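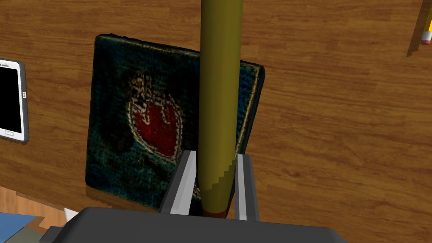
A simulated desk task: the gripper with an olive-green rod.

Home | About Us | Our Work | Careers | Contact

About Stavano

Stavano prepares and packs stationery and desk goods for schools and offices. The company employs 168 people at two sites, Cimero and Dubey, under the direction of Ona Krūmiņa.

Automation was introduced at Cimero to take over repeated picking and sorting. Every new handling task is first built in simulation, where staff from the packing floor review it with the engineering team. Packers may request changes to a task before it is approved for the line, and 90 such requests have been adopted to date.

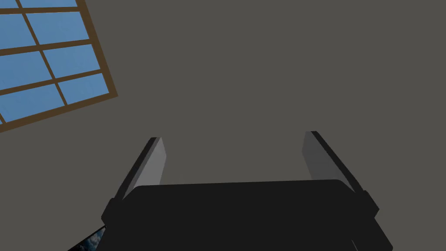
Page 2

Our People

No position has been closed as a result of this program. Employees whose duties change are offered paid training in line supervision, quality review or simulation work, and keep their grade and seniority during the transition. Staff completed 2,414 hours of training in the last program year. Shift schedules are posted earlier than before, and the night shift at Dubey ended in November.

Some duties remain with people by policy. These include final inspection, customer returns and the packing of mixed orders. The Flirkel agreement, signed by management and employee representatives, sets out these duties and is reviewed each year.

We use cookies to improve your visit. Accept | Manage settings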